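Drusley, season seven, and the transfer window of doom

3 Jun 2018

Quick one tonight, I've got to be up early. Wanted to get this down before I load the save again and forget what happened.

So for anyone new, I'm still playing Vellard Football Boss. Still managing Drusley. Still in the second tier. Same save I started in December when I was off work with my back, same rubbish stadium, same chairman who won't pay for a new training ground. Last time I wrote we'd just finished mid table and I'd promised myself a quiet summer. Keep the squad together, sign a left back, done.

Didn't happen.

First day of the window, Mosudport bid for Hauser. My captain. The only midfielder I've got who can pass it forwards. I said no. They bid again. I said no again, and then the little yellow face came up next to his name – unhappy, wants to discuss his future. If you play this game you'll know the feeling. You click on the conversation and every option is bad. I promised him we'd strengthen the squad (that's the one that usually works) and he said he'd give me until the end of the window.

Fine, I thought. Strengthen how? With what? The budget was tiny. I could afford loans and lads on a free, and most of the lads on a free were on a free for a reason.

Ended up spending the whole evening in the scouting screen. It's much better since the last patch by the way, you can finally sort by wage and by who's willing to talk to you at the same time, which should of been in there from the start. Before that I was writing names on the back of an envelope. The loan filter is still broken though. Tick "available for loan" and it shows you players who are already out on loan, so you get all excited about some nineteen year old winger and then he's at another club until the summer after next. Reported it on the forum ages ago. No reply.

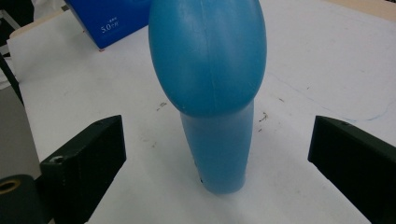

Anyway. Left back. I'd narrowed it down to a couple and went for the cheaper one, who can't cross but has never been injured. After the season I had last year with hamstrings I'll take that. Then a target man on loan who turned out to be lovely in the air and terrible at everything else. And a keeper, as cover, who I'd frankly forgotten I'd agreed to sign until he turned up in the squad list wearing number 30.

Was that strengthening? The game said yes! Hauser's face went green. I felt like a genius for about ten minutes of game time and then Mosudport came back in on deadline day and met his release clause, which I'd put in myself in season five to get him to sign on lower wages. Completely forgot it was there. You can't refuse a clause. He was gone in two clicks. The news item said fans were "disappointed". I bet they were.

Rang Valentin Ammann to moan about it, he got me into this game in the first place and has been playing the series since the one with the awful menus. He laughed. Then he said I should've given Hauser a new deal the moment the first bid came in, because you can negotiate the clause out if the player's morale is high enough. I didn't know that! All this time and I thought the clause was fixed until the contract ran out. It's in the contract screen, little arrow on the right hand side, and it only appears once you've agreed the wage. So there's your tip if you wanted one out of this post.

With the Hauser money sitting there and the window shut I couldn't do anything until the winter. So, a change of shape. I'd been playing a diamond for years with him at the back of it and I don't have anyone else who can do that job. Tried a flat four in midfield. Lost. Tried it again, lost worse. Went to three at the back in a panic away at the league leaders and drew, and we've stuck with it since.

Bits I've noticed about three at the back, for anyone else trying it in this version:

The wide centre backs need pace more than anything. Mine are slow and we get killed down the channels after the hour.

Don't set the wing backs to attack on both sides. One or the other. The match engine leaves both of them up the pitch and your holding midfielder can't cover it by himself.

Set pieces are much stronger than they used to be. Target man at the near post, everyone else stood well away from him. We've scored a silly amount like that and I feel a bit dirty about it but points are points.

Time wasting slider seems to do nothing. Maybe it does something. I can't tell.

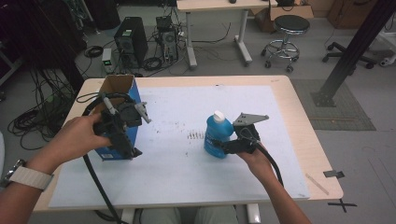
Open blue box, blue bottle, white cap.

The other thing is the youth intake. Normally I don't bother looking, it's usually a row of one star goalkeepers and a striker who wants to be a lawyer. But I'd put some of the Hauser money into the academy (the board let me, first time ever) and this year there was a midfielder with a proper passing rating, sixteen, local. He's come off the bench a few times and he already sees things the others don't. Too small, gets pushed over. I've got him on a gym programme and I'm trying not to ruin him.

Meinrad Reisinger left a comment on the last post asking how many hours I've got on this save. I looked. More than 200. I'm not proud. In my defence a good chunk of that is the game left running while I made tea. He also asked if I'd ever move to a bigger club and the answer is I did get an interview, at Mosudport of all places, after their manager got the sack in the autumn. Went to it just to see what the wage budget looked like. Turned it down. Bit tempted, they've got Hauser after all.

He's on the bench there. Rated poorly. Wants to leave.

You can see where this is going. Window opens again in a couple of matches and I've still got most of the money. He'd take a pay cut, according to the agent, and I've already had the stick from the fans so it can't get worse. Only thing is he's getting on a bit now and his stamina has dropped, and it would block the kid. Valentin says don't do it. Never go back for a player. I've got the offer screen saved anyway.

One crash to mention while I'm here. If you skip the press conference and press continue before the bar has finished loading, the game freezes and you lose everything since the last autosave. Happened to me after the only away win we've had in ages, and of course we lost the replay. Turn the autosave up to weekly. It's slower but you'll be glad of it.

Right, bed. Will do the promotion run in post next, assumming there is one. We're sixth.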